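Section 4: Setting the table for skewers and other finger food

This section covers the Bae folding-leaf table, the round plates that ship with the Jiranden serving set, and how to lay the two out so that a skewer stays where you put it. Read Section 3 first if the leaf isn't locked. The older version of this section, dated May, told you to oil the top before every use. Ignore it.

4.1 Before you start

You need the table, one plate per person, a damp cloth, a dry cloth and the food. The Jiranden box also contains a set of silicone mats. The leaflet in the box calls them essential. We tried the layout with and without them and couldn't pick the difference, so they're left out of the steps below. If you like them, use them.

Caution: The table is rated to 80 kg spread evenly with the leaf up. Don't sit on it, and don't trust the leaf with anything heavy until you've pushed down on the outer corner and felt the catch hold.

4.2 Wiping the top

1. Clear the top completely.

2. Wipe with the damp cloth, working from one short end to the other.

3. Dry it straight away. The finish is sold as "water-shedding". Ours kept a ring from a cold glass for two days, whatever the label says.

4. Look along the surface from a low angle, toward a window or lamp. Greasy patches show up dull. Go over those again.

Note: Daniyal Mughal, who wrote the care notes for Pumbridge, recommends their own spray cleaner for this finish. Warm water and a drop of dish soap did the same job on our table. We can't speak for other colours in the range.

4.3 Placing the plates

1. Put the plate down flat, at least a hand's width in from the edge. Further in is fine if people will be standing.

2. Press lightly on opposite sides of the rim. If the plate rocks, turn it a quarter turn and try again. If it still rocks, use a different plate.

3. Leave open table between one plate and the next. The brochure photo has them rim to rim, and anyone who has tried to pick up a stick of food with somebody else's elbow in the way will know what that's worth.

The large plate weighs 556 g and the small one 340 g. Both are listed as "non-slip". On a dry top they stay put well enough. On a damp one they slide, which is the main reason for drying in 4.2.

Caution: The plates are not oven plates. The Lurnomholm catalogue says "oven friendly" and gives no temperature. Until someone prints a number, keep them out of the oven.

4.4 Laying the skewer

1. Let the food cool until you can hold the stick comfortably.

2. Lay one skewer on the plate with the food well inside the rim.

3. Let the bare end of the stick rest over the rim, toward the person who'll pick it up.

4. Take your hand away and check that the skewer doesn't roll. If it does, turn the food so that its flattest side is down.

5. Add sauce last, on the free side of the plate.
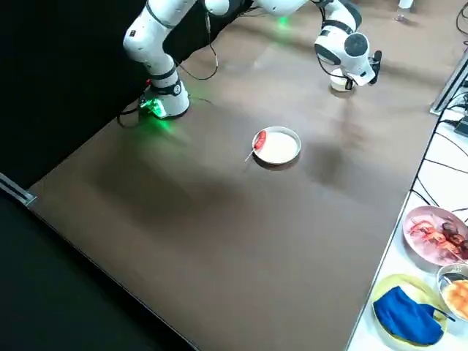 Skewers give more trouble on a round plate than the leaflet admits, mostly through being laid dead centre with both ends in the air. Keep the food to one side. With the red piece lying across the left part of the plate and the end of its thin stick poking out over the rim, there's a handle to grab and the other side is free for sauce or bread. The stick angles down toward the table past the rim, so a long one may touch the top; slide the food further in if you'd prefer it didn't. Left-handers will want the plate turned to suit.

Note: Tülin Yurt tested the small plate with longer sticks and found that a light piece of food can tip out over the rim when the stick is bumped. The maker's answer is to buy the large plate. Ours is to trim the stick.

4.5 Clearing up

1. Collect the sticks before you stack anything. A stick caught between two plates can scratch the glaze.

2. Scrape, then rinse in warm water. The set is sold as dishwasher safe, and so far the plates bear that out. The matching sauce bowls don't: the glaze on one of ours went cloudy.

3. Wipe the table as in 4.2 and dry it before lowering the leaf. Crumbs in the hinge will stop it closing flush.

Replacement catches for the leaf are part 51. Instructions for fitting one are in Section 6.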